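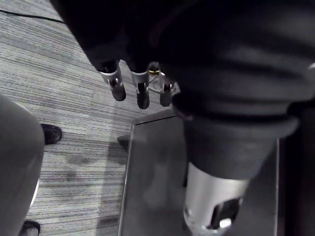
Hand over the gray table, black cloth rolled back at the cuff.

Search the notebook Go

Kirui notebook, April, started 9:40

Two-arm unit, hands and sleeves. Carrying on from the last entry, where the right hand was slow to close after a cold start.

Sleeve cloth first. It had crept down toward the wrist again, so I powered down the arms, rolled the cloth back into a cuff and taped the inside of the roll. The tape is the plain cloth kind from Pudholm. With the cuff rolled too tight the wrist stops short at the end of its travel and logs a soft limit. Left enough slack to get two fingers under it, then turned the wrist by hand both ways before switching on.

Fingers next. Went over the small screws at the base of each finger with the short driver. Two on the right hand took a quarter turn, the others were fine. No thread lock on them yet – we are out, and the Conell order is not in. Wiped the tips with a damp cloth and let them air dry. Do not use the solvent wipes on the rubber, they leave it shiny and it stops gripping.

Homing after that. The closing count on the right hand came back at 737 on the first try and 352 after a restart, with the hand in the same open pose both times. Left hand repeated fine. Pulled the right hand connector, found nothing bent, pushed it back until it clicked. Eight homing runs after that, all within a few counts of 737. I am calling it the connector for now. If the 352 comes back, swap the short lead before touching anything in the settings file.

The settings backup is on the Nullero drive, job 1984. I did not change the grip force. The wrist offset is the old one too.

Cable loops on the forearm: reach the arm out to the side slowly and watch the loop at the elbow. It should move freely and not pull at the end. I moved one tie back by a thumb's width and left the rest.

Moved on to the vanity for the small items. Speed turned down to the slow setting for all of this. The approach to the toothpaste tube is from the right, with the fingers kept above the marble until the wrist is level.
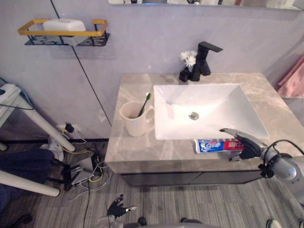
How often should the hands be homed?

Once after every power-up, and again any time a hand connector has been unplugged. Write the count down both times.

Still to do:
- thread lock on the right hand screws when the order arrives
- spare short lead, label it R
- print the homing counts and tape them inside the cart door
- check the cuff again after a full morning of running

Stopped at 12:15, arms parked, power off at the wall.

Contact the Kirui workshop | © Kirui | Back to top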